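Buy Once, Cry Once? I Have My Doubts

There is a piece of advice that gets passed around as if it came down from a mountain. Buy the good one. Pay more now, keep it forever, and in the long run you'll have spent less than the fool who keeps buying cheap. I've heard it about boots, pans, coats and winter tires, but most of all I hear it about furniture, usually from people who have just bought some.

I believed it for a long time. I'd still like to believe it. It flatters you for spending money, and there aren't many kinds of thrift that do that. But I have now lived in enough apartments, and carried enough heavy things down enough stairs, to want to see the math.

Take the two tables I know best. The first cost me 1000 dollars at a shop called Camargo, back when I lived in Trovton and had a steady job and a room with a bay window. The man who sold it to me said it would outlive me. He may be right, I'm in no position to check. The second cost 100 dollars and came in a flat box that I carried home on the bus. I bought it to get through one summer.

I moved to Oltitham three years later. The good table didn't fit up the stairwell. It went into storage, and the storage cost money every month, and then it went to my cousin's basement, where it holds up paint cans. The cheap one came with me in the back seat of a car with its legs off. I ate dinner on it last night.

Now, a defender of the faith will say that I bought the wrong good table. I should have measured. I should have known that bay windows don't travel. Fine, but look at what has happened to the argument. It started out as a simple rule for saving money, and now it works only for people who know where they will be living in fifteen years, with what ceiling height and how many children. Those people don't need a rule. They have a mortgage and a tape measure.

The phrase "cost per use" does a lot of work in these talks, and I don't trust it much either. You divide the price by the number of times you expect to use the thing, and out comes a tiny number that makes the purchase look almost free. The price is real. The number of uses is something you made up in the store while you were already in love with the table. I've done this sum on a coat. I gave myself 200 wearings. I was being careful, I thought, and I left out the fact that I'd never liked the collar.
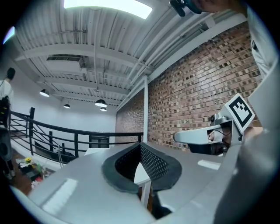

Furniture stores know all this, of course, and have learned to sell permanence as a look. Walk through the showrooms out by Corkent and you'll see the word "heirloom" on cards next to things that have been in the world since October. Heavy means good, dark means good, and anything light is for students. I'd like to know who decided that. A plain table like the one in the picture, white top, wooden edge, pale wooden leg, tells you next to nothing at a glance about how long it will last. It might have cost a week's pay or an hour's. You'd have to know how the joints are made and what is under the white, and shops don't put either of those on the card. What they put on the card is a story about a forest.

So we go by price, because price is the one thing we can read. That's where the advice really starts to bother me. "Buy the good one" assumes that the expensive one is the good one, and that link has gotten very loose. I have paid high prices for drawers with bottoms like cereal boxes. I once sat on a sofa from a famous-ish maker, at a friend's place, and felt the frame shift under me like a boat. The extra money had gone somewhere, to the catalog maybe, or the rent on the showroom. It hadn't gone into the sofa.

Then there are the guarantees. Read one sometime. A lifetime guarantee on a chair usually covers the frame, and the frame is rarely what goes. Fabric isn't covered. Finish isn't covered. "Normal wear" isn't covered, and sitting in a chair every day is about as normal as wear gets. You often have to be the first buyer, still hold the receipt, and be ready to ship the chair back at your own cost. I suspect the people who write these have a good idea how many of us will.

I should say what can be said on the other side. Cheap furniture does end up on the curb, piles of it, every time the leases turn over. I walk past it and I don't enjoy the sight. There's a real cost there that never shows up on the price tag, and people who care about it aren't wrong to care. My trouble is that spending ten times as much is a very indirect way of dealing with it. Half of what I see on the curb could be fixed with glue and a clamp. Some of it doesn't even need that, it needs somebody with a van and a free morning. The used furniture place in my neighborhood turns away good solid dressers because buyers don't want brown. They were somebody's forever dresser once. They were built to last and they have lasted, and they're in the way.

That last part gets skipped. A thing lives as long as someone wants it around, and how well it was made is only a piece of that. My grandmother's kitchen table was nothing special. It had a metal rim and a drawer that stuck. It stayed in use for most of a century because the family stayed in the house, and because she was the sort of person who rubbed candle wax on a drawer and got on with supper. When the house was sold the table was gone within a week, in perfectly good shape.

If you have the money and the room and you love the thing, buy it. I mean that. A beautiful table is a fine thing to want and you don't owe anybody a reason. I'd only ask that we stop calling it saving. You don't save 900 dollars' worth of replacements you were never going to buy. When people tell me their new dining set will pay for itself, I ask them when, and so far I've had a lot of answers about the grain.

My own table needs one of its bolts tightened every couple of months. I keep the little wrench in a mug by the stove. The other table is still in my cousin's basement in Trovton, if anyone has a bay window.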